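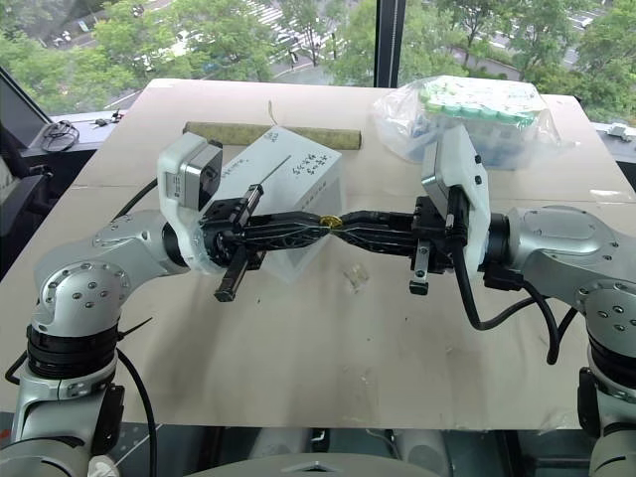 Fig. 2. One small round gold-coloured piece, held at the tips over a large beige table.

Section 2: Setting up your table and handling the small rounds

Right, you've unpacked the Clirwood trimmings box (Section 1, if you skipped it) and you're probably itching to start stringing. Give me one more section first! I wrote this part after my second box, having made a proper mess of the first, and most of it is about where to put things and how to pick them up. It sounds dull and I promise it saves you an evening on your knees with a torch.

By "rounds" I mean all the small round pieces in the box, the ones in the inner packet. The full box has 82 of them. Some are smooth, some are ridged, and some have that openwork surface with little gaps in it. They all get handled the same way until you reach the threading, where the openwork ones need a bit more patience.

What you need on the table

The inner packet of rounds
The Patum sorting tray (the shallow one with the lid)
A reel of Lititz cord
Small scissors
Something with fine tips for picking up. I use tapered ones, the longer the better
A soft cloth, lint free if you have one
A lamp you can move

Leave the pendants, the clasps and the big spacers in the box for now. I know they're the pretty bits.

Setting up the table

1. Clear the biggest table you've got. I used to do this on a tray on my lap and I don't recommend it. A round that drops on a big table usually stops somewhere on the table. A round that drops off your lap ends up under the settee.

2. Wipe the surface and let it dry. Crumbs are a menace, as they're exactly the right size to look like a round when you're tired.

3. Check the colour of what you're working on. Gold shows up nicely on plain beige or grey, and I find it very hard to see on varnished pine or a patterned cloth. If your table is a warm orangey wood, lay a sheet of plain paper down and tape the corners.

4. Put the lamp on the side opposite the hand you work with, so your own shadow doesn't fall on the piece. Mine is a Gallagher clip lamp with a 4000 K bulb, and that suits me. A very yellow bulb makes every gold piece look the same, and then you'll find in the morning that you've mixed the pale ones with the deep ones.

5. Set the sorting tray at the back of the table with the lid off, and keep the middle of the table clear. The middle is where you'll be working. Everything else lives round the outside.

Note: If you've got a wobbly table, fold up a bit of card and sort it out now. You will lean on it at some point, and a tray full of rounds travels further than you'd think.

Caution: The rounds are small enough to swallow. Don't set up where young children or pets can get at the table, and put the lid on the tray every time you get up, even if it's just to put the kettle on.

Opening the packet

1. Hold the packet over the tray, low down, almost touching it.

2. Snip one corner only. I tore my first packet straight across the top and there were rounds in the fruit bowl for a week.

3. Tip out a few at a time and shake the tray gently so they spread into a single layer.

4. Fold the cut corner over and stand the packet in a mug while you sort.

5. When the packet looks empty, look inside again. The openwork pieces catch on the seam, and on each other.

Picking up a round

You can use your fingers, of course, and for the smooth ones I often do. For the ridged and openwork pieces I much prefer fine tips. Fingers leave marks down in the grooves where the cloth can't get at them, and they hide the thing you're trying to look at.

1. Choose one round that isn't touching any others. If they're all huddled together, nudge one clear with the side of the tips.

2. Come in low and from the side. Stabbing down from above makes the piece skid away.

3. Close the tips slowly on opposite sides of the round. You want to hold it across its widest part, so it can't roll out upwards or downwards.

4. Stop squeezing as soon as it's held. You need far less grip than you expect, and too much will ping it across the room (ask me how I know).

5. Lift it clear of the tray and bring it over the middle of the table before you do anything else with it. If it drops there, you'll see where it goes.

Note: The round may sit a touch higher than the tips once it's held. Mine often do and it doesn't matter, as long as the piece isn't turning. If it turns, put it back down and take hold again a fraction lower.

Caution: Don't poke the tips into the gaps on an openwork piece to lift it. It's tempting, because it feels secure! But the thin parts bend, and once one's bent it never sits flat against its neighbour again.

Checking each piece

I check every round before it goes on the cord. It's slow going for the first few and then you get your eye in.

1. Hold the round under the lamp, over the middle of the table.

2. Look at the surface. You're after rough ends, bent bits and any scratches that go right through the gold colour.

3. Turn it and look at the other side. The easiest way is to pass it over: bring a second pair of tips in from the opposite side, take hold, and only then let go with the first. For a moment both pairs are holding it, and that's what you want.

4. Look for the way through. On the smooth rounds there's one obvious hole. On the openwork ones you may have to turn the piece a few times before you spot the two openings that line up.

5. Put it down in the right part of the tray. I keep good ones on the left, doubtful ones on the right, and anything I want to look at in daylight along the front.

Note: A mark that looks like a scratch is often just a fibre off the cloth. Blow on it gently before you put the piece with the rejects. Gently! The tray is right there.

Passing a piece from hand to hand

This gets its own bit as it's where I lost most of mine.

1. Rest both forearms on the table. Your hands shake much less that way, and your shoulders will thank you.

2. Keep both hands low, close to the surface.

3. Bring the tips together from left and right so that they point at each other, with the round between them.

4. Wait until the second pair has a proper hold. Give it the tiniest tug to be sure.

5. Open the first pair straight back, the way it came in. Don't twist as you let go.

If you've only got the one pair of tips, put the round down on the cloth, roll it over with a fingertip and pick it up again. It takes longer and it works perfectly well.

If something goes wrong

The round keeps slipping out. Wipe the tips, then wipe the piece. Hand cream is usually to blame in this house.

The round won't sit still on the table. Put your folded cloth underneath. A bit of nap stops it rolling, though the openwork ones can snag on a fluffy cloth, so keep it smooth.

Two openwork pieces have hooked together. Hold one in each hand and turn one of them slowly until they come apart. Please don't pull.

A round has gone on the floor. Stay put for a second and listen to where it stops. Then switch on a torch and lay it flat on the floor, so the light skims along — anything gold will glint at you. Check your slippers too.

The gold looks dull. Try the dry cloth first. Leave metal polish in the cupboard, as it dries white in the ridges and it's a pain to get out with a toothbrush.

Packing up between sessions

1. Lid on the tray, and press down all four corners till they click. The back left corner on mine needs two goes.

2. Wind the loose end of the Lititz cord back on to the reel and tuck it into the notch.

3. Run the flat of your hand over the whole table, right out to the edges, to find any strays.

4. Look on the floor before you sweep or hoover.

5. Store the tray flat. If it has to go in a cupboard on its side, wrap a rubber band round it both ways.

Once everything's checked and sorted you can cut your first length of cord, and that's at the start of Section 3. Keep the doubtful ones handy, as a few of them can go at the back near the clasp where they won't be seen.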